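# Soft cloth slips or stays stuck between the fingers: change the pads or change the gripper?

**Marloes Maes**
2024-11-11

Hello all. I am comparing two hand-held parallel grippers for teaching a hanging task, where small dark cloth items must go on and off the hooks of a wire rack. One gripper is the Skurkon, the other is an older Beltent which I got together with the controller. With rigid objects I see almost no difference between them. With cloth they are very different.

The Skurkon holds well, but when I open it the cloth often stays on one finger. The Beltent lets go cleanly, but it loses a thin fold if I pull sideways. I already lowered the closing force in the Millik controller from the default to 500 (the unit is not given in the manual, I suppose it is only a raw value). It became a little better for the release and worse for the hold.

My question is whether I should look for other pads first, or if this is simply the shape of the fingers and I will lose my time. I have budget for one of the two, pads or a new finger set, and not for both before May.

**Aled Rees**

Pads. Always the pads. I had the same with gloves and put in softer ones and it was fine.

**Ilse Gerlach**

I would not buy anything yet. Aled can be right, but "softer" alone did not help me. On my first set the softer pads were gripping the fabric even more, and the release was worse than before.

Please check these points in this order:

1. Close the gripper on nothing and look at the line where the two pads meet. If the edge is worn or jagged, threads can catch on it when you open. I clean it first with a dry brush and then decide.
2. Move each linkage arm by hand with the power off. If there is play at the bushings, the fingers do not come together parallel, and a thin fold is held only at one end. This fits with your sideways slipping on the Beltent.
3. Only after this, change the force. Go in small steps and write down every value. I had one setting at 1,499 which looked perfect for a morning and I could not find it again, as I had not noted it.

For the comparison itself, use the same cloth and the same hook for both grippers. Dark fabric in front of black fingers is also difficult to judge in the wrist camera view. I lost many good trials in labeling, where I could not say if the cloth was still held or not. A light cloth for the first tests makes it much easier.

My own setup, so you can compare the angle to the rack:
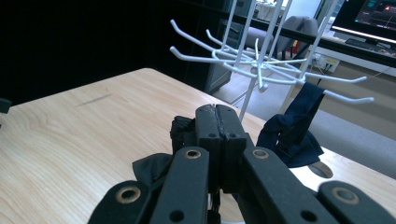
*Fingers closed in front of the white hook rack, dark cloth on both sides.*

I keep the fingers pointing up to the hub between the hooks, so I can see the tips and the hooks in one view. If your camera is mounted lower, the linkage arms will hide the cloth.

**Tudur Ellis**

Agree with Ilse on the bushings. One more thing for the Millik: after you change the closing force you must save the profile, or it goes back to the default at the next start. Maybe you have compared the two grippers with different force without knowing it. Profile 3 was the one for fabric on my unit, but I do not know if all versions have the same list.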